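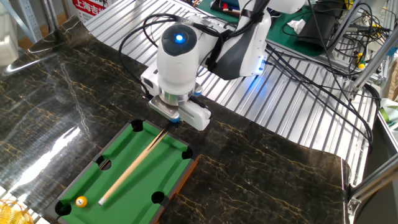 Tabletop Games: The Small Pool Table

Posted Thu 13 December by Gisela Kohlhase
Filed under: Games & Pastimes / Miniatures / Photo Gallery

Miniature pool has had a page on this site since November, and it has brought in more mail than any other game we cover. Most of the letters ask the same things - which size to get, where to put it, and whether the cues are any good. The notes below go with the gallery and cover the parts in turn.

The bed. Green felt, as on a full-size table. Brush it in one direction with a soft clothes brush. Jasper Maes uses a lint roller on his and has had no trouble in 7 months, but a very sticky one will lift the nap.

The rails. Black cushions inside a brown wooden outer frame. Small cushions lose more speed than people expect, so plan on one bank per shot and seldom two.

The pockets. Six, in the usual places: four corners and two sides. The side pockets are the hard ones at this scale.

The cue. Wood, with a white tip. Hold it near the butt and keep the stroke short. A long backswing sends the tip off line.

The balls. The 9 is the yellow-and-white stripe, same as on a big table. Jasper plays nine-ball more than anything else, and his best evening at the Gullby games night was 39 racks.

The surface underneath. Dark marble-patterned tops look good with green felt but throw a lot of glare under a bright light. Move the lamp before you move the table.

Scores from Gullby. The fall ladder closed with 67 players and 110 matches on the sheet. Kwok finished ahead of Predora in the team standings. Both teams have entered again for the winter ladder, and the sign-up sheet is at the front desk.

Send corrections to Gisela. Shuffleboard is the next gallery.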